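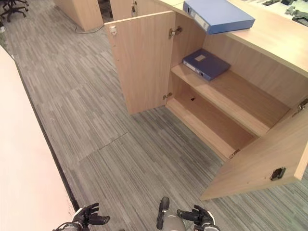 Inicio | Cuaderno | Rutas | Material | Archivo
Imprimir | Enviar por correo

Cuaderno de rutas: circular de Fallavell, segunda vuelta de comprobación

10 de junio

¡Por fin sale la circular! Hoy la he cerrado entera, con salida y llegada en la plaza de Skenby, y me he quedado con ganas de repetirla mañana mismo. En mayo nos dimos la vuelta en el collado por culpa del barro, así que toda la parte norte era nueva para mí y es, con diferencia, lo mejor del recorrido.

Datos del track, ya limpio: 389 m de desnivel positivo. El borrador de mayo daba bastante más, pero el altímetro estaba sin calibrar y además arrastraba el rodeo de la cantera. Borrar el borrador de la carpeta común, por favor, que luego se mezclan.

Tramo 1, Skenby - molino. Pista ancha entre viñas, imposible perderse. Una pega: la fuente del molino no daba ni gota. Hay que poner en el folleto que se salga con el agua desde el pueblo.

Tramo 2, molino - collado de Fallavell. El sendero sube por el castañar en zigzag y da sombra casi todo el rato (a las once se agradecía muchísimo). En la tercera curva hay un atajo muy pisado que tienta y que acaba en una valla. Propongo una marca de continuidad unos pasos antes y una cruz en el propio atajo. El último repecho son 400 m cortos y tiesos, de los que obligan a callarse, y arriba se abre todo el valle de golpe. ¡Qué sitio!

Tramo 3, collado - ermita - río. Cresta suave, hierba alta, muchas orquídeas todavía. Cuidado con la bajada al río: piedra suelta en los últimos 50 m. Yo la bajé con bastones y muy a gusto; con niños iría despacio. El puente está bien, tablas firmes.

Tramo 4, río - Skenby. Camino viejo entre muros, precioso, aunque las zarzas se comen la mitad del paso junto a la segunda cancela. Llevar tijera de podar.

Material: las botas Bumo, perfectas, ni una rozadura. La mochila Simões sigue rechinando en la hebilla izquierda; le he puesto cera y ha aguantado callada hasta la ermita.

El mapa: a escala 1:25.000 no se distingue el desvío del castañar. Quiero probar con un recuadro ampliado solo para esa zona. La tirada prevista es de 2.000 folletos, así que mejor corregirlo antes de mandar nada a imprenta.

Pendiente:
- medir otra vez el tiempo del tramo 3, me paré demasiado a mirar flores
- pedir permiso para la cruz del atajo
- preguntar por la fuente en el ayuntamiento
- hacer la ruta en sentido contrario, que la subida por el río tiene que ser una maravilla con luz de tarde

Imprimir | Enviar por correo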